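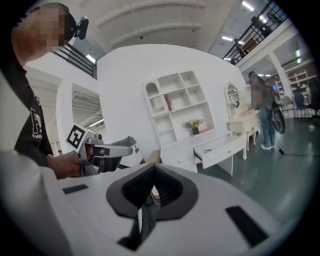
March, lifespan assay, second run

Scored plates at 9:40. Incubator at 20 C on the display, and the Hellden logger agrees to within its own resolution. Worms are the wild-type stock plus the Atallah line, both synchronized by timed egg lay. Day 0 is first day of adulthood, same as last run.

Transferred all the live animals to fresh plates. They are still laying, so daily transfers continue until the controls stop. After that, every other day.

Censored 6 animals in the treated arm: 5 crawled up the wall and dried out, one bagged. Controls lost 2 to the wall. The wall losses are on the plates from the newer pour, where the lawn runs too close to the edge. Seed smaller, center of the plate only, and let the lawn dry overnight with lids on before use. Do not count bagged animals as deaths. The first run mixed these and the early part of the curve had to be redone from the raw sheets.

Death call, so that we all use the same one: no movement on plate tap, then no response to three light touches on the head with the pick, then no pharyngeal pumping at high magnification. If in doubt, leave it and score again the next day. Zaid Chamoun and I scored the same control plates blind and disagreed on one animal. It moved an hour later, so his call stands.

Compound stock: the Zernari aliquots had a visible precipitate after thawing. Warmed to 37 C and vortexed, went back into solution. Not convinced the dose on the last two sets of plates was right. Marked those on the sheet with a P. Will run the analysis with and without them.

FUDR: still against it. It saves the transfers but it has its own effect on lifespan in some backgrounds, and we have no data for the Atallah line. If Priltness wants the larger cohort, do a small side comparison first.

Survival curves: log-rank on the full set, censored animals kept in up to the day of loss. No interim test before median control survival.

To do
Pour plates, label with batch
Remake compound stock, filter, smaller aliquots
Freeze down Atallah line, backup is old
Ask Zaid for the blind key, keep it off the shared drive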